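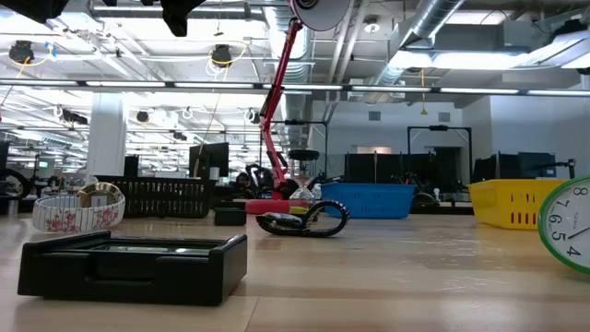 Detlef Hamann has been mending clocks and watches at the shared office on the ground floor of Thibodeaux for nearly 10 years. He started by changing batteries for colleagues in his lunch hour. In March he took a desk there full time.

"People leave things with me in the morning and collect them after four," he says. "I don't do grandfather clocks. I haven't the room."

What he takes in goes on a wooden table, where it is sorted into plastic baskets. He buys them in different colours, blue and yellow among them, and says the colour tells him how far a job has got. Blue is for work he has looked at and priced. Yellow is waiting for parts. He won't say what the black one is for, except that it is the one he likes least.

The watches vary. A white band with pink flowers and a gold-toned case gets the same attention as anything dearer. "Somebody wears it every day. I charge £17 for most small jobs and I don't ask what the watch cost."

He keeps an hourglass by the red desk lamp and turns it over when he begins a job. If the sand runs out and he has got nowhere, he puts the watch aside and picks up another. His old employer, Gemechu Adugna, taught him that.

Wall clocks are less trouble, in his view, although they take up more of the table. The hands work loose and people push them back on at the wrong angle. "A clock with a big green rim is easy to read from across a room, so you notice straight away when it's wrong."

Hamann is 54 and has no plans to move to a shop. The rent would be double, he says, and he would miss the noise of the office. He would like a second lamp.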